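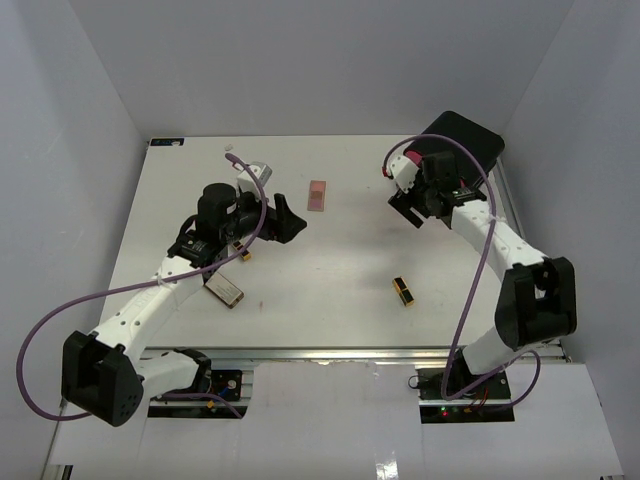
Can you reuse the starter from a failed batch of sauerkraut brine?
Throw it out and start fresh with plain salt and water.

The above went into the list FAQ last month, and a few people wrote to me off-list to say it was too short. I'm posting my longer reply to the original message so it ends up in the archive.

Subject: Re: Soft kraut, second batch in a row

On the evening of the March swap, a member from Wandholm wrote:

> I have now had two batches go soft on me. Both were green cabbage
> from the farm stand, shredded on the Trominberg slicer, salted and
> packed into the big crock. The first one smelled fine but had no
> crunch at all by week two. I saved a cup of the brine and used it
> to start the second batch, thinking it would speed things along.
> That one went soft even sooner and had a pink tint near the top.
>
> I don't weigh the salt. I use a handful per head, same as my aunt
> did. The crock sits next to the water heater because that's where
> there is room. Any ideas? I have one more box of cabbage and would
> rather not lose it.

I would change two things before touching the third box.

First, weigh the salt. A handful is different every time, and heads of cabbage vary a lot too. I trim and shred first, then weigh what I have. For 500 grams of shredded cabbage I use 10 grams of salt, and for a full crock I just multiply. A pink tint can come from yeasts that like too much salt, or salt that wasn't mixed in evenly. I don't eat pink kraut and I wouldn't keep the brine from it either.

Second, move the crock. Next to a water heater is too warm. Mine is on the cellar floor against the north wall, and it takes a good 3 weeks longer than the same crock did in the kitchen. The texture is much better. If you have no cellar, a closet on an outside wall will do.

Old brine skips the slow early part of the ferment, and in my experience that part is where a lot of the flavor comes from. Even good brine gave me softer kraut when I tried it.

Slice thickness matters less, but the Trominberg has a very fine setting and I'd go up one notch. Take the core out. Keep everything under the liquid. I use a plate and a jar of water on top.

Scrub the crock with hot water and soap and let it dry all the way before you fill it again. Check the glaze inside for cracks while you're at it. The old Bouazza crocks are known for fine cracks near the base, and mine leaked for a whole winter before I found the spot.

The Iltetum group order for canning salt is still open. It comes in 40 pound bags and we can split one at the next swap. Reply to me and not to the whole list if you want a share.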